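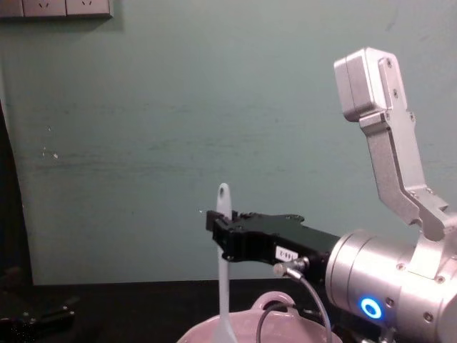

The work corner: green wall, black tabletop, sockets up top.

Feltbridge surfaces, read me first

Hello! I put this set together for people who care about worn surfaces (walls, tabletops, sheets, cloth) as much as I do. There are 327 pictures in 3 folders, sorted by what the surface is. The walls folder is my favourite, all faint streaks and smudges on that teal-green paint!

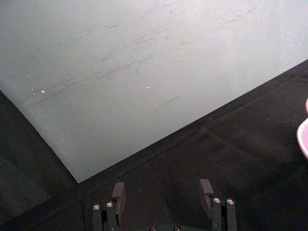

Photo: Gheorghița Jitaru / Feltbridge

The grey sheet on dark cloth goes under "scuffed". I keep long scratches and scuffs as separate tags, and pale specks get "crumbs", whatever they really are. Glare has its own tag too, so filter on that if bright patches bother you.

Still to do: 37 pictures have no tags yet. I'm hoping to get through them in December.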